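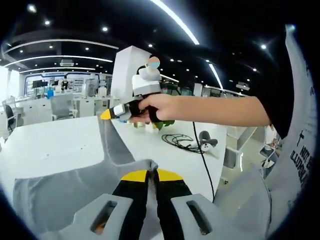
# Re: Velliden cutover, staging the handheld profiles

Replying to the list so the thread stays in one place.

> We have 300 scanners to enroll for Velliden and the plan is to load
> the profile on site, at the docks, during the shift change. Is there
> any reason to stage them first? Tak pushes the same profile either way.

Yes. The profile is the same but the network is not. At Pokum we enrolled on site and every unit pulled the full 357 MB package over the dock wireless. The access points there are set for coverage, with low transmit power and a capped client count. Units that timed out kept a partial profile and reported as enrolled. We found them by comparing the package hash in the Tak export against the release note.

What I would do for Velliden:

1. Load the base package over wired cradles before shipping.
2. Set the check-in interval to 900 seconds. The default is shorter and fills the log on the Vodutine side.
3. Leave the site certificate out of the base package. Push it on first contact with the production SSID.
4. Export the device list and compare hashes. Reload anything that doesn't match.
5. Label each carton with the zone code used in Vodutine, in the same format, leading zero included.

Step 3 depends on the clock. A unit that has been off long enough to lose its time will reject the certificate as not yet valid, and the error on the screen only says "connection failed." Point the base package at the site time server by address. DNS isn't reachable from the enrollment VLAN.

> Can we keep the old host session open as a fallback?

For 7 days, read only. If both sessions can post, you get duplicate picks, and Vodutine does not reject them. It closes the first and leaves the second as an open exception, which then has to be cleared by hand.

Firmware is a separate question. I would freeze it until the end of February and take the update with the next maintenance window.

The compare script is in the shared folder under tools. It expects the CSV export with the header row left in.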